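letance-labels
README / data card, v2
Last touched February 21, 2020, Natália Vrabec

What this is

Plain text transcriptions of mailing and storage labels from the Letance mail order archive, Siltivdale. 1337 records, one row per label. Typed by hand, no OCR. Mostly useful if you care about how small mail order shops wrote addresses and item names, or if you need messy short text to test a parser on.

No scans in here. Text only. The scans are too big and half of them are sideways anyway.

Files

labels.csv - the main table
boxes.csv - one row per storage box, joins on box_id
abbrev.txt - abbreviation list, see below
old/ - version 1, keep for diffing, don't use for anything new

Columns in labels.csv

label_id - integer, never reused
box_id - which box it came out of
line_1 to line_4 - text as printed or written, top to bottom
hand - p for printed, w for written, m for mixed
legible - 0, 1 or 2. 0 is nothing readable, 2 is all of it
note - free text, mine, uneven

Empty line is an empty string, not NULL. Sorry to anyone who scripted against v1, that was backwards.

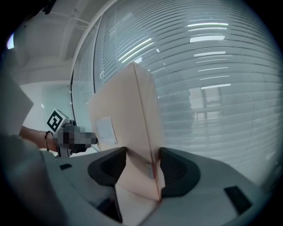

The legible column gets the most questions so a bit more on it. I score the label and not the box, and I score it from what I can read without guessing from the neighbors. Faint print is the usual trouble. A small white label stuck on a beige box, with printing so weak you can tell it's there and nothing more, is a 0, and all four lines stay blank. Don't drop those rows. A 0 still tells you a label existed, and if the box carries a second sticker that one gets its own row with the same box_id. If one word is clear and the rest is gone it's a 1, clear word goes in its line and the rest is three question marks.

Sources

Two lots. The Modise lot is the bigger one, packing labels, mostly printed, pretty regular. The Werkberg lot is return labels, mostly written, all over the place. Column "lot" in boxes.csv tells you which. Please split by lot before you report any numbers, the averages over both are meaningless.

54 boxes in total. 13 of them have no Letance shelf mark, so shelf is blank there. Not a bug.

Abbreviations

abbrev.txt is tab separated, short form then long form. Only the ones I'm sure of. "Pk" is pack in the Modise lot and park in the Werkberg lot, so it's in there twice with the lot in a third column. "Sd" is Siltivdale. "Ret" is return, never retail.

I did not expand anything in labels.csv itself. What's on the label is what's in the row, spelling mistakes too.

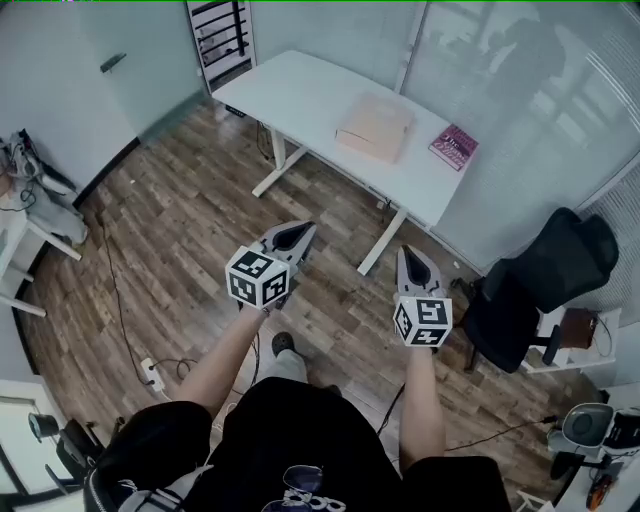
Office room, wood-plank floor.

Known problems

- Dates are a mess. Day first and month first both turn up, sometimes in the same box. Left as is.
- Up to 13 rows may be duplicates, same label typed twice. Checking.
- Curly quotes got in from my editor. Mostly cleaned.
- Accents were lost in v1 and I have only put back the ones I could recheck.
- note has a few comments that only make sense to me. Ignore.

Privacy

Names of private customers replaced with NAME, street numbers with NUM. Shop names left in. If you find one I missed send me the label_id, don't post the text.

Using it

Free for anything, credit "Letance labels, Vrabec" and say which version. UTF-8, comma separated, quotes around every text feild. Opens fine in a spreadsheet but watch out, it will eat the leading zeros in box_id, so import that column as text.

To do

finish duplicates check
second reader for the Werkberg lot, I'm the only one who has read it so far
shelf marks for the blank ones if the old register ever shows up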